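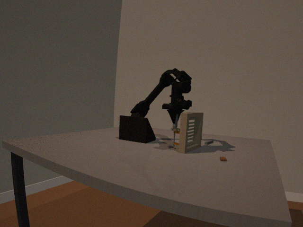
Page last changed: July 8, 2018

Tam bench arm - rack cell, simulated version
Equipment page, Loltine workshop

Arm: Tam, black, six joints, on the box pedestal
Gripper: Firnance thin finger, cone housing, pale grey fingers
Fixture: upright slotted rack, cream
Table: large white top, one arm only
Controller: Dendon, model file kept under the same name as the real cell
Looked after by: Su-chen Yau

What it's for
Trying out rack moves before they go on the real arm. Small orange blocks, upright rack, fingers working right up against the left edge of it. If a move clips the rack in here it will clip it on the bench too, so sort it here first.

Setting up
Load the Dendon file, number 456. Older ones have the pedestal in the wrong place, don't use them.
Pedestal goes left of the middle of the table, sloped face to the right. Check this before anything else.
Rack stands on end, right of the gripper. Face turned a little, not square on. Leave it turned.
Home the arm. Elbow should finish as the highest point, wrist hanging nearly straight down from it. If the elbow drops below the shoulder you have the wrong home pose loaded - stop and reload.
Bring the fingers down slowly beside the rack, 11 per cent speed. Full speed only after a clean pass.
Spare block out on the open part of the table, towards the front right, well clear of everything.

Clearances
Fingers to tabletop: 2 mm at the lowest point of the move.
Fingers to rack, left edge: 3 mm. It looks like they're touching from most angles. Read the number off the panel, don't judge it by eye.
Shadows are on by default and don't help. Turn them off if you are lining up the tips.

Looking after it
Model needs the same care as the arm, near enough. When the real gripper gets new fingers the finger length in the file has to be changed aswell. This was missed in March and every pick came out short.
After any change to the rack, run the slow pass again from home. All of it, not just the last bit.
Joint limits are copied from the real arm. Do not widen them to get a move to work.
Save under your own name. Su-chen merges changes.

Faults seen
Block jumps when the fingers close - grip force set too high, bring it down a step and try again.
Block slides out on the way up - friction value has gone back to default. Happens after a reload.
Arm stops dead above the rack - wrist limit. Go back to home and come in from the left.
Grainy specks on the table top, left side near the front - drawing fault only, no effect on the run. Leave it.
Rack tips over - base is not flat on the table. Reset the height to zero, then fix it in place.
Fingers pass through the rack - contact is switched off for that part. Switch it back on and redo any moves you saved while it was off, they are no good.

Moving a job to the real cell
Export, then check the tool lenght on the Dendon panel against the file. First run slow, hand on the stop. Blocks out for the first run, in for the second.

Booking
Ask Su-chen Yau. Mornings are usually free. Licence covers 2 seats, so log out when you finish.

Still to do: cable drawing for the wrist, new finger part numbers from Firnance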